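Ilska hand-held gripper pair: setup and service notes
Maintainer: Ivars Stankevičius
Last revised: October 2018

Scope

These notes cover the two-gripper station at the Clomorden bench. They apply to the linkage version only. The older parallel-slide version has its own file (slide_service.txt) and shares no spare parts with this one except the foam.

Parts that wear

Finger pads. Black foam, glued to the inner face of each finger. Replace when the edges fray far enough to fold over the face, or when the face has a flat polished spot. Light fraying at the edge alone is acceptable.

Bushings. Brass-colored inserts pressed into the linkage arms. They are not glued. If one turns in its seat, replace the arm.

Finger screws. Do not use thread lock on the side screw. The September batch of fingers from Petridis has shallow threads and will strip.

Service interval

Inspect every 3000 close cycles. The counter is kept in station.cfg under cycles_since_service and must be reset by hand after each inspection. It does not reset when the fingers are changed.

Pad replacement

1. Unplug the gripper from the logger.
2. Remove both screws and take the finger off the arm.
3. Peel the foam from the narrow end. Scrape off the old glue with a plastic blade. Metal blades mark the finger and the new pad will not sit flat.
4. Cut new foam from template P-32. Cut both pads from the same sheet.
5. Glue, clamp, and leave overnight.
6. Refit the finger. Tighten the top screw first, then the side screw.

Always replace pads in pairs. A new pad facing an old one shifts the closing point off center and the zero will be wrong.

Opening calibration

Run lirnevora_cal with the gripper fully open and nothing between the fingers. Hold it still until the reading settles, then close by hand until the pads touch and hold again. The tool writes open_raw and closed_raw to the station file. Maximum opening after calibration should read 91 mm. A lower value usually means a linkage bar is catching on a screw head. Back the screw off a quarter turn and repeat.

Calibrate left and right separately. Values are not interchangeable, even between grippers built from the same print.

Table check

After any service, both operators' grippers are tried over the table before logging resumes. Look for side play at the arm joints with the fingers apart. Any play that can be felt through the handle is too much.

Known issues

The cal tool accepts a swapped left/right cable without warning. Check the label at the logger end.

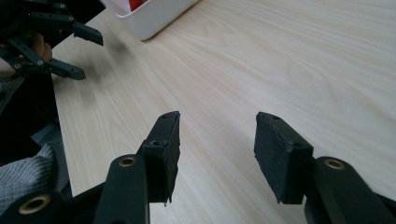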